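Cuser Court Notes
A collection of written notes on public tennis courts and how they hold up

Maintained by Trevor Morin
Last revised 06/04/2026

What you'll find in this folder

Cuser Court Notes is a pile of short written reports on public tennis courts, tidied up into one table so that people can search it and compare one court with another. It started as a notebook I kept in the glove box, because I was forever driving to a court I'd played on years before and finding the surface cracked, or the nets down for the season, or the gate locked at an hour when the sign said it should be open. After a while friends began sending me their own notes, and then friends of friends, and the notebook became a spreadsheet, and the spreadsheet got too big to mail around.

The current release has 900 reports covering 48 court sites. Some sites have a great many reports and some have only one or two, and I'd ask you to keep that in mind before you draw any big lessons from the quieter ones. A park with a busy evening league is going to be written up over and over, while a lonely pair of courts behind a school may get a single visit from somebody passing through on vacation.

I should say at the start that these are opinions written down by people who like tennis. They were careful, and most of them have played for years, but they didn't carry instruments. If you need proper engineering measurements of a surface, you'll want to hire someone, and I wish you luck with the bill.

Files

courts.csv has one line per site, with its name, the number of courts, the surface, and whether there are lights.
reports.csv has one line per visit. This is the big one, and the one most people want.
words.txt is a short list of the terms our reporters use, with what we mean by each.
changes.txt tells you what moved since the last release.

The two tables join on site_id. Please don't join on the site name, as two of the parks have changed names and one of them has changed back again.

Columns in reports.csv

site_id: the short code for the site.
court_no: the court number as painted or posted. Where there's no number, we count from the gate.
month: the month of the visit. We dropped the exact day before release.
surface_feel: slow, medium or fast, in the reporter's own judgment.
bounce: low, true, high or uneven.
cracks: none, hairline, open or patched.
net: good, sagging, torn or missing.
lines: clear, faded or repainted.
drainage: how the court behaves after rain, in free text. Often blank.
notes: whatever else the reporter felt like telling us. This is the best column by a long way, and I'd encourage you to read a page or two of it before you do any counting.

A word about bounce, which causes more letters than everything else put together. The same court can get "low" from one person and "true" from another, and both of them are being fair. A ball that has been in play for a month of hard hitting doesn't come up like one from a fresh can, cold air makes everything feel dead, and a tall player has a different notion of "high" than a short one does. We ask people to use a reasonably new ball and to drop it from shoulder height in three spots, once near the net, once near the service line, and once behind the baseline. Shoulders differ, I know. We talked about handing out measuring sticks and decided that we'd lose half our reporters over it.
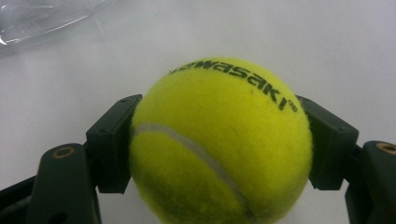

Do I need to know the brand of ball to make use of the bounce column?

For most purposes you can leave it out, and the table has no column for it. We tried collecting brands in an early version and found that people either forgot or wrote something like "the ones from the garage," so the column was mostly empty and we let it go. If a reporter thought the ball made a difference, it will be mentioned in the notes.

How the reports were gathered

Reporters fill out a one-page form, on paper or on a phone, and send it in. Paper forms get typed up by me at the kitchen table, usually in the evening, and I've come to recognize a good many people by their handwriting. Each form is read through once when it comes in and once more before a release. If something looks off (a clay court with hairline cracks, say, or a net marked both good and missing) I write back and ask. When I can't get an answer I leave the doubtful box blank and keep the rest.

The reports were gathered by players in two clubs, Juretti and Leclerc, plus a handful of people who belong to no club at all and just enjoy filling out forms. The Juretti players mostly go out in the morning and the Leclerc players mostly go out after supper, and you can see it in the notes, where one bunch complains about dew and the other about moths in the lights. We've never tried to correct for this. If you find a sensible way to do so, I'd dearly love to hear about it.

The Jarkska courts

Jarkska deserves its own paragraph. It has 8 courts, more than any other site in the table, and they were resurfaced in two batches. Courts 1 through 4 were done first and play noticeably slower, with a gritty top that eats shoes. Courts 5 through 8 were done the following February, during a warm spell, and they have a smoother finish that our reporters nearly all call fast. If you average the whole site together you get "medium," and there isn't a medium court in the place. Please split it by court_no. The code for doing it is a single filter, and it will save you from writing me the same puzzled note that so many kind people have already written.

Court 6 also has a low spot near the far alley, and it comes up in the drainage column so often that I've left the various spellings of "puddle" exactly as they arrived.

Known problems

Winter is thin. People don't play much in the cold around these parts, and the ones who do are a hardy sort who may be more forgiving of a bad court than the rest of us.

Nets are overreported. A torn net makes people cross, and a cross person fills out a form. A perfectly good net tends to get skipped, so a blank in that column more often means "fine" than "unknown," though I can't promise it in any one case.

The word "patched" covers a lot of ground. It might be a neat filled seam that you'd never notice, or a lump of tar that sends the ball off toward the parking lot. I'd like to break it into two values in a later release, and I've been saying so for a while now.

Five sites have no entry for lights. I've driven past three of them in daylight and forgotten to look up every time.

Privacy

Reporter names are not in the files. I read through the notes column and took out names, phone numbers, and one very frank opinion of somebody's doubles partner. If you spot anything I missed, write to me and I'll pull it and put out a fixed copy as quickly as I can manage.

Using the notes

You're welcome to copy them, chart them, and share them, for pay or for fun. Please credit Cuser Court Notes and mention which release you used, as older copies have the Jarkska court numbers in the wrong order. If you're using the table to argue with a parks department about a new surface, please be polite to them. They've been good to us, and the woman who answers the phone plays on Court 3.

Corrections and new reports

Corrections can be sent at any time and in any form you like. A plain sentence will do, so long as it has the site, the court number, and what's wrong. New reports should use the form in the folder, with one form per court. New sites get added once they have two reports from two different people, so if you know of a court we're missing, bring a friend along and have each of you fill one out separately before you compare.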